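**Piltow project: progress note for Jocelyn Poirier**

Since the last report we have worked mainly on the simulated table with two arms. The policy was trained on 318 demonstrations, all recorded by Heather Ngata and Tamunoemi Dauda in the simulator. From these we produced 2,982 training episodes by changing the start positions of the objects.

The method is the same as in the proposal: one network controls both hands, and it receives only the head view and the joint angles.

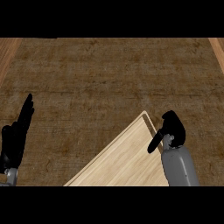
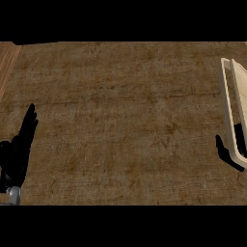
We tested the policy on 30 new layouts and it completed the task in 17 of them. This is lower than we wished. In most of the failed trials the right hand closed too early, and the policy did not try again. Noémie Després is now adding a short history of past views to the input, so that the network can notice a missed grasp.

Two points need your decision. The licence for the Vundico server ends in October and we would like to extend it. We also ask to move the tests on the real arms to the next period, when the new version is stable.

Chantal Sawatzky will send the cost table separately.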